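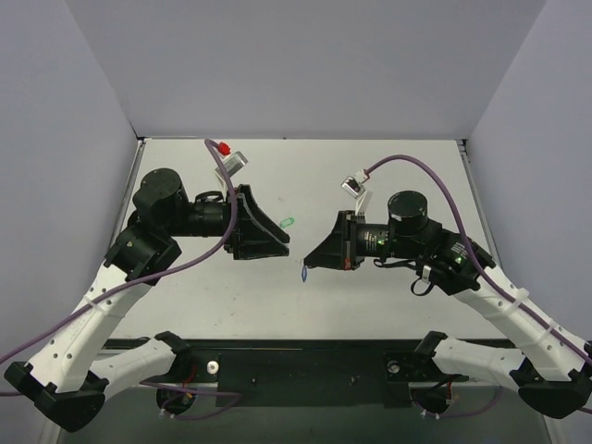

Small Plastic Things, and Where to Put Them
From the Nonder newsletter, 6/25/23
By Afaf Awwad

So back in May I asked what you all wanted me to write about for the summer, and I was fully expecting closets. Everybody loves closets! But the pile of replies (thank you, I read every one, even the very long one about Christmas lights) kept circling back to the same thing, and that thing was little pieces of plastic. You know the ones. They live in the kitchen drawer, or a mug, or a bowl by the door, and you can't throw them out in case they belong to something.

I get it. I've got a see-through green plastic piece that I have been moving from surface to surface for longer than I'd like to admit. I've also got a small blue tag. I don't know what either of them goes to, and I spent most of last week on exactly this kind of stuff, so let's talk about it.

First, my drawer, so you know who you're taking advice from. We live in an old place in Jollia, built in 1884, and whoever built it did not believe in kitchen drawers. We have 2. One is silverware. The other one is everything else, which has meant rubber bands, takeout menus, birthday candles, a tape measure, and underneath all that a layer of plastic crumbs, for lack of a better word. Caps, clips, tabs, tags, the feet off of things. Every time I went in for the scissors I'd stir it all up again, and every time I'd think, okay, this weekend. It was never that weekend.

What finally got me going was the vacuum. The little latch that holds the canister on snapped, and I was sure, I mean completely sure, that a spare had come in the box and that I'd put it "somewhere safe." I dumped the whole drawer out on a towel and went through it piece by piece. The latch wasn't there. (It was taped to the inside of the manual, where a sensible person would have looked first. That sensible person was apparently me, years ago.) But by then the drawer was empty and everything was out, and you don't waste a moment like that.

The towel, by the way, is my number one tip. Use a light one, with no pattern. Small clear and pale things vanish on wood or on granite, and they roll, and then the dog has them. A plain light surface of any kind will do it, a sheet or a big piece of paper or a tabletop with nothing printed on it, as long as you can see an edge. See-through pieces are the worst for this. Colored see-through is a bit easier, and I've come to feel warmly toward anything bright blue.

Then spread out. I mean really spread out, so that nothing is on top of anything else. I used to sort straight from the heap, picking things off the top, and I'd get bored long before I reached the bottom and push the rest back in with my forearm. If it's all laid flat you can see how much there is, and in my case it was less than I'd thought. A drawer makes things look worse by jumbling them.

Now, sorting. I've tried fancy categories and they fall apart by lunchtime. What worked for me was going by how sure I was. If I could say out loud what a thing belonged to, it went on the left. If I had a guess, it went in the middle. If I had nothing at all, it went on the right with the green piece. My husband wandered by and knew two of the right-hand ones on sight (both were from the dish rack, and I had been looking at that dish rack every day for years), so do let other people in the house have a look before you decide anything. Kids are really good at this. They remember what every piece of every toy looks like.

The left-hand things you deal with on the spot. Walk them over to whatever they belong to and put them back on it, or tape them to it. I'm a big believer in tape. Painter's tape comes off clean, you can write on it, and if the battery cover for the remote is taped to the remote then it isn't in the drawer. I did the curtain clips, the foot for the cutting board, and a cap for the bike pump, and I felt like a queen. 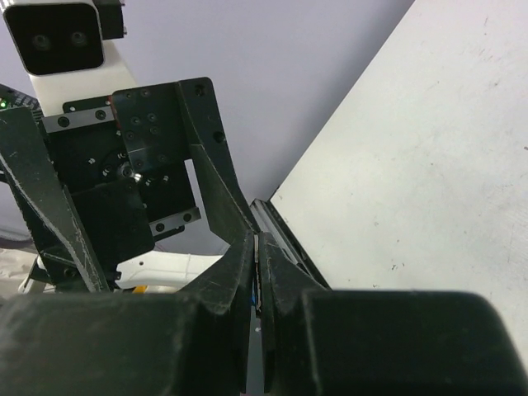
The flat ones need their own paragraph. Thin flat plastic is a whole separate headache, the little gray slips and cards and tabs that you can hardly see when they're turned sideways. They slide under the drawer liner. They get stuck in the seam where the bottom meets the side. If you're cleaning out a drawer and you think you're finished, take the liner out and run something along the edges, and I promise there'll be one more. For picking them up I gave up on fingernails a long time ago. Tweezers are good, the kind with a slanted tip, and you want to come at the thing from both sides and pinch it upright by its thin edge. If you try to drag it up by one corner it just skates away from you. A bit of that same painter's tape pressed down on top works too, if tweezers make you nervous.

And store them standing up if you can! I've started keeping mine on edge in an old recipe card box, like files, and I can flip through and find the one I want. Lying flat in a stack they all look like one thing.

The middle group, the guesses, is where a container comes in. I bought a small set of drawers for this, the Vesen one with the clear fronts, and I like it fine, but before you run out and buy anything, I'd done perfectly well for a month with an egg carton. What matters is that the compartments are small. Give yourself a big bin and you've built a second junk drawer. I put one guess in each spot with a slip of paper saying what I think it is, question mark and all. "Blender?" "Shower caddy?" "Tent??" Then when something breaks or wobbles I go look there first, and it has already paid off with the shower caddy.

As for the mystery pieces on the right, I know some of you want me to say throw them out, and a couple of you who wrote in want me to say the opposite. What I do is put them in a jar with the month written on the lid. Mine says June. If I haven't gone into the jar by the time we put the tree up, out it goes, jar and all, and I won't look inside first. Looking inside is how you end up with the same jar for ten years. My mother has one of those. She won't hear a word about it, and I'll say in her defense that she did once fix a neighbor's umbrella out of it.

A few odds and ends from your letters:

Bread bag tags. So many of you save these! I do too, and I use them on the cords behind the TV with the name of the thing written on. But you only have so many cords. Keep a small handful and let the rest go.

Keys and luggage tags. If it has a hole in it, put it on a ring. All of them on one ring, even the ones that don't match. One big jangly thing is much harder to lose than a bunch of tiny ones, and you can hang it on a hook inside a cabinet door. Blank colored tags are worth keeping if you've got a use lined up, and I'm giving blue to the garden shed.

Leftover pieces from flat-pack furniture. Bag them and tape the bag underneath the piece of furniture. Write the name of it on the bag, too, in case the tape gives out. Someone wrote that she keeps hers in a shoebox sorted by room and I'm in awe, but I know I wouldn't keep it up.

Recycling. Please check with your own town about tiny pieces. Ours doesn't want loose bits smaller than a bottle cap in the blue bin, and I've been guilty of tossing them in anyway and feeling virtuous. If you're local, the swap shelf at Ogola, 249 Mill Road, takes buttons, clips, game pieces and doll parts, in a closed bag please, and they really do get picked over. I came home with a chess knight last time. We don't own a chess set.

One more thing about time. The whole job took me an afternoon, and the sorting was the quick part. The slow part was walking around the house trying pieces on things. Put on shoes you like and some music and don't start it an hour before company comes, as I did. My sister arrived to find me on the floor holding a plastic foot up to the bottom of the toaster. (It wasn't the toaster's.)

The drawer, meanwhile, has the scissors, the tape, the tape measure, the candles and one pack of rubber bands in it, and you can see the bottom. I keep opening it just to look. The takeout menus went in the recycling, and I found out one of those places closed before we moved in.

For the next issue I'm doing the linen shelf, and I'd like to hear how you all fold a fitted sheet, or whether you've stopped trying. Write to me at the usual address. And if anyone recognizes a see-through green plastic piece from my vague description, please put me out of my misery before December.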